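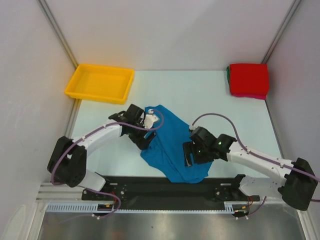 Flendden to Offer Textile Repair and Reuse Service in Eight Towns

September 8, 2019

Flendden, the household textile reuse company, will open its collection and repair service to residents in eight towns next month. The service takes in worn sheets, towels, tablecloths, curtains and work clothing, repairs what can be repaired, and sells or returns the finished goods.

The expansion follows a trial in two towns that began in June of last year. During the trial, residents handed in 3,944 items. Of those, 3,757 were mended, cut down into smaller goods or sold as they were. The rest went to a fiber recycler.

"Most of what people bring us has one thing wrong with it," said Elin Gittins, managing director of Flendden. "A sheet has gone thin in the middle, or a curtain has lost its hem. People know it could be fixed, but they don't own a sewing machine and they don't want to pay more than the thing cost new. We worked out what we could charge and still pay our menders properly, and the trial showed us people would use it."

How the service works

Residents can bring textiles to a drop-off point during opening hours. Each bag is given a numbered tag, and the customer fills in a short card saying whether they want the items back or are donating them.

Items to be returned are checked at the Flendden workroom and the customer is sent a price before any sewing is done. If the customer says no, the item goes back unrepaired at no charge. Donated items are washed, sorted by fabric and weight, and passed to the menders or to the cutting table.

Plain cotton and linen make up the largest share of donations. Sheets that are worn in the center are split down the middle and rejoined with the outer edges inside, an old method known as sides-to-middle. Towels with frayed borders are trimmed and bound. Pieces too small for either are made into cleaning cloths, napkins and drawstring bags, which are sold under the Adero name.

Flendden does not accept pillows, comforters, mattress pads, carpet or anything with a foam backing. Items that have been in contact with paint, oil or solvents are also turned away.

Changes since the trial

Several parts of the service have been changed after comments from trial customers.

The price list has been made shorter. Customers told the company that the first version, which priced each repair by the inch, was hard to follow. Hems, patches, seams and bindings now have flat prices in small, medium and large sizes.

Turnaround for returned items was a common complaint in the early months, when some customers waited more than a month for a single tablecloth. Flendden has since hired more menders and now sets a return date at the time the price is agreed.

"We were too slow at the start and people were right to say so," said Tadhg Ó Súilleabháin, who runs the workroom. "Part of it was staffing and part of it was that we were handling every piece in the order it came through the door. Now the quick jobs go in one pile and the long jobs go in another. A loose hem doesn't have to wait behind a pair of lined curtains."

The company has also stopped using plastic bags for returns. Finished items are folded, wrapped in a length of reclaimed sheeting and tied with cotton tape. Customers may keep the wrap or bring it back with their next order.

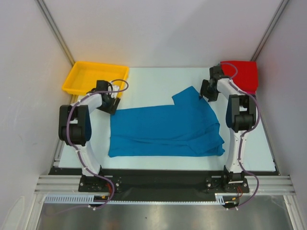 Mending classes

Flendden will hold evening mending classes at each of the new locations through the fall and winter. The classes are for beginners and cover hand hemming, patching, darning a small hole and replacing elastic. Needles, thread and practice cloth are supplied. Those who own a sewing machine may bring it, but one is not needed.

The classes were written by Sioned Bevan, a former home economics teacher who joined the company during the trial.

"I ask people to bring one thing from home that they have been meaning to fix," Bevan said. "It might be a pillowcase with a split seam. They go home with it done, and they have learned the stitch on something they'll use."

Class size is kept small so that everyone can be helped in turn. Places must be booked ahead, and a waiting list will be kept for full classes. Children 10 and older may attend with an adult.

Partners and funding

The expansion is being paid for by Flendden's own sales and by a loan from Stondetti, a lender that works with small manufacturing and repair businesses. Stondetti has no ownership stake in the company.

Laundry for the donated goods will be handled by Akpalu, a commercial laundry that also worked with Flendden on the trial. Akpalu will collect sacks from the drop-off points and deliver washed textiles to the workroom.

"Mixed household loads are more work for us than hotel linen, where every piece is the same," said Khalil Hattar, operations manager at Akpalu. "We had to set up a separate line for it. With eight towns there will be enough volume to run that line on a regular schedule – that makes the cost easier to manage for both companies."

Hiring

Flendden is looking for menders, sorters and drop-off attendants. Mending positions are open to people with experience in dressmaking, alterations, upholstery or quilting, and part-time hours are available. Some piecework may be done from home after a training period in the workroom.

Applicants for mending jobs will be asked to complete a short paid trial at the workroom, made up of a patch, a hem and a bound edge. No formal qualification is required.

Huw Maddocks, who is in charge of hiring, said the company would accept applications until all positions are filled. Application forms can be picked up at any drop-off point.

About Flendden

Flendden repairs and resells household textiles. It runs a workroom, a shop and a network of drop-off points, and makes the Adero range of cloths, napkins and bags from reclaimed cotton and linen.

Press inquiries should be addressed to Elin Gittins at the Flendden office.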